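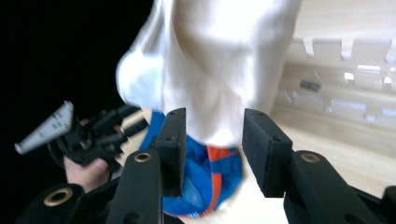 Two hand-held grippers at work, with white satin and some bright blue fabric.

How do you teach a robot to handle laundry? You can't just yell at it. (Parents have tested this method on other subjects, with poor results.)

So a person picks up grippers like these and does the job, pinching cloth the way a robot would have to. A camera on the gripper records what it sees. Then the person does it again. And again. A robot may need 2,000 turns before it gets the idea, and it never says thank you.

Satin is a sneaky thing to practice on. It slides, it puffs up, and it won't hold a shape.

Try it yourself: fold a T-shirt using only two wooden spoons. No fingers!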